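Zovetach opens its play table for the fall, and I'd love you to come and mess it up

September 5, 2020

FOR IMMEDIATE RELEASE

Hello from the Zovetach play room! I run the small-things end of the place, which means I spend my days with cups, trays, blocks and tubs of play dough, and I'm very happy to say that our tabletop sets are ready to go out into the world. We're calling the series Kaka, after the sound one of the cups makes when you drop a block in it (try it with plastic, it really does sound like that).

A Kaka set is a mixed bag of things for a table. Some of it is toys and some of it is what you'd find in a kitchen drawer, and I mixed them on purpose. Kids who are handed a spatula and a cup will stir, serve, post, scoop and swap for ages. Give them a tray with raised edges as well and you've got a bakery, or a parking lot, or a very strict hotel for sponges.

There are 3 sets in the series. The first, Daren, leans toward cooking and pouring. The second, Quinlan, is all about stacking and sorting, with blocks in soft colors and a tray to line them up in. The third doesn't have a proper name yet and I'm still fighting for "Leftovers," so we'll see! It takes a bit from each of the other two and throws in a box with a slot in the top, the kind you push things through just to hear them land.

We've made 200 sets for this first run. Between them they hold 1070 loose pieces, and yes, I packed a good many of those myself, on the floor, with the radio on. Each set goes out with a folded card of table ideas. I kept the card short and left plenty of blank space on the back for your own, and I hope you'll write on it in pen.

A few things people have been asking me already:

The sets are meant for a table, a tray or a patch of floor, and for grown-ups and kids playing together. We suggest ages 6 and up, mostly on account of the smaller bits. Play dough dries out if you leave the lid off, same as ever. If you lose a piece, write to us and tell us which one, and we'll dig through the spares drawer. It's a deep drawer.

I also get asked how to tidy it all away, and my way is pretty lazy. The tall stuff stands up in a cup. Anything flat or blocky goes in the tray. Whatever is left over goes in whichever corner of the table you can reach, and you deal with it after lunch. I've set ours up on a black tabletop so the colors show nicely, though I've played with the same things on an old bedsheet and had just as good a time.

Schools, libraries and play groups can borrow a set before buying one. Loans run through the fall and come back to us in January, when I'll wash everything, swap out the tired pieces and send the sets off again. If your group has a favorite piece (or one that everybody ignores!), please put a note in with the return. I read all of them, and the second batch is going to be built around what you tell me.

Want to see a table in person, or need more pictures for a newsletter? Write to the Zovetach press desk and it'll land with me. I answer most mail in the morning, usually with coffee and a lump of play dough in the other hand.
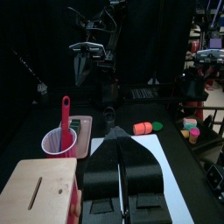
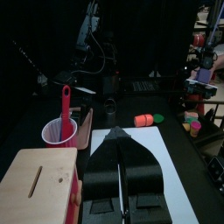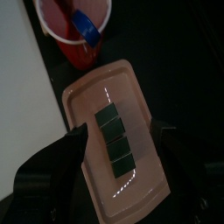

The red cup and the pink-beige tray, with four dark green blocks lined up in it.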